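**Drarnus Clukton stage clock**
Changeover and set-time display for outdoor festivals and multi-stage venues

The Clukton is a networked countdown display for positions where performers and crew need to read the remaining set time. It shows time of day, time to stage, time remaining and overrun. It runs from a schedule held in the unit and keeps running if the link to the production office is lost. 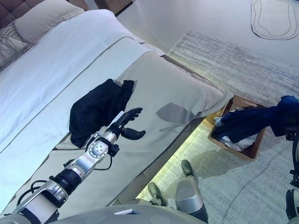
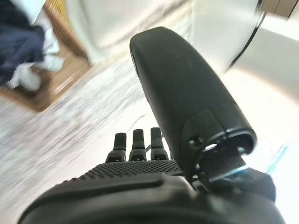
*Bed with brown upholstered headboard (first); black robotic hand, thumb side (second).*

## Where it is used

The usual positions are the downstage edge facing the performers, the monitor desk, front of house, and the holding area behind the stage. Units are identical in hardware. The role is set in the menu and can be changed between sets without a restart.

At events where one artist plays several times on different stages, the schedule can carry an artist tag on each set. A backstage unit filtered by tag lists only the calls for that artist, with the stage name beside each one. The filter doesn't alter the master schedule.

## Display

Digit height is 11 inches in the single-line layout. The two-line layout halves the digit height and adds a text row for the name of the act or the next action.

The LEDs are red, green and amber. Default behavior:

| State | Color | Behavior |
|---|---|---|
| Before set | Green | Counts down to start |
| Set running | Green | Counts down to end |
| Warning | Amber | Steady, start point set by user |
| Final minutes | Red | Steady |
| Overrun | Red | Counts up, slow flash |

Flash can be turned off per unit. Many stage managers turn it off on the downstage unit and leave it on at the monitor desk.

Brightness follows an ambient sensor on the upper edge of the case. The sensor can be fooled by a moving head aimed directly at it. If the display changes level during the show, switch to manual and choose one of the 6 fixed steps. The lowest step is intended for theater blackouts and can't be read in daylight.

## Schedule entry

Schedules are built in Flarico, the desktop program supplied with the unit, or typed at the front panel. Flarico imports comma-separated text with the columns stage, act, start, end and tag. The tag column may be blank. Times must be in 24-hour form. A set that passes midnight is entered with its true end time, and the program assigns it to the following date.

Overlapping sets on one stage are rejected at import, and the offending rows are listed. Overlaps between stages are accepted, except where both sets have the same tag. These produce a warning that the operator may dismiss.

Front panel entry is slow. It is meant for late changes.

## Handling late running

When a set starts late, the operator has a choice of modes:

- **Hold end.** The published end time stays fixed and the set is shortened.
- **Hold length.** The set keeps its length and every later start on that stage moves back.
- **Absorb.** The set keeps its length and the delay is taken out of the following changeovers, down to the minimum changeover set for the stage.

Absorb is the factory setting. If the minimum changeover is reached before the delay is used up, the remainder is carried to the next set and shown in the text row. A stage with a hard curfew should have the curfew flag set. Under this flag no mode will move an end time beyond the curfew.

## Links

Each Clukton has a locking network connector, a loop-through, and a slot for the Nnaji radio module. Up to 6 displays may be looped from one network drop. Beyond that, fit a switch. Power isn't carried on the loop and each unit needs its own supply.

The Nnaji module is sold separately. It sends schedule changes and clock corrections only, so the traffic is small, and a missed packet is sent again until the display acknowledges it. Mount the antenna clear of metal truss. Don't place it inside the case lid, even with the lid open.

A display that has lost its link shows a single amber dot in the lower right corner. The dot is visible to crew at close range and isn't meant to be noticed from a performing position. Time continues from the internal oscillator.

## Case and mounting

The housing is powder-coated aluminum with a matte polycarbonate front. It can stand on its own base wedge, clamp to pipe, or hang from the threaded points on the rear face. Always fit a safety bond when the unit is hung. The wedge is weighted but shouldn't be relied on in wind; use the strap slots.

The front is sealed against rain with the connector caps closed. The loop-through cap is often forgotten. Water entry through an open cap isn't covered by warranty.

Clean the front with a damp cloth. Glass cleaner leaves a haze that shows up under side light.

## In the box

- Clukton display
- Base wedge with strap
- Locking power cable
- Pipe clamp and safety bond
- Flarico license card
- Printed quick-start sheet

Network cable isn't included.

## Known limits

Firmware in this release doesn't read timecode. For shows locked to playback, use the external start contact on the rear terminal block, which begins the current set on closure. The contact is ignored during overrun.

Tag filtering works on one tag per display. A musician who sits in with other bands under different tags needs a common tag added in Flarico before the schedule is sent.

The text row doesn't scroll. Long names are shortened at the last full word that fits. A preview of the shortened name appears beside each entry in Flarico, and a short form can be typed in its place.

## Warranty and service

Parts and labor are covered for 3 years from delivery. Rental stock has the same cover, provided the seal on the rear plate is intact. Front panels and antenna connectors are user-replaceable and can be ordered by part name.

Technical questions about mounting, contact wiring or mixed firmware on one loop should be addressed to Yao-tsung Chou, product support, Drarnus. Include the firmware version shown at startup and an exported log from Flarico.

Page revised 2024-04-24. Specifications apply to units shipped after this revision.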